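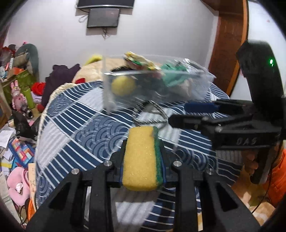
What is pad creep in a parallel gripper?

Pad creep is the slow sliding of a soft contact pad along the gripper finger it is bonded to, caused by repeated side loads, until the pad no longer sits where the control software expects it.

Overview

Pad creep is a fault found in two-finger grippers that use a thin elastic pad on each finger. It affects motor-driven grippers and hand-held ones worked by an operator. The pad stays attached, so the fault is easy to miss. A gripper with pad creep will still close and hold most items, but it may twist soft objects, drop thin ones, or report an opening width that is wrong.

Causes

The usual cause is an adhesive layer that softens under load. Objects with two different faces make it worse. A scouring sponge is a common case: the foam side gives way under pressure while the scouring side drags on the pad, and the two fingers end up carrying unequal side loads. Cleaning the fingers with alcohol before the adhesive has cured is another known cause.

The Olluvstead recall

The best documented case involved the Drolline, a linkage gripper made by Zemance. Konrad Hollenstein, a test engineer at the company's Olluvstead plant, logged the first reports in January. A service notice dated October 26, 2020 covered 461 units. Of these, 19 had a pad displaced by more than 2 millimeters. One operator suffered a pinched fingertip while pushing a pad back into place with the drive still powered - the only injury listed in the notice.

Detection and repair

The Karabulut check, named after the workshop that wrote it, is done with the power off. A line is drawn across the pad and finger, and the gripper is closed on a foam block and held. If the line has split when the block is removed, the pad is replaced. Genji Hirose later proposed repeating the closure three times, as new adhesive often passes the first one.

Displaced pads should not be pressed back and reused. Later Drolline fingers have a raised lip at the tip - older fingers can be fitted with a clip that does the same job.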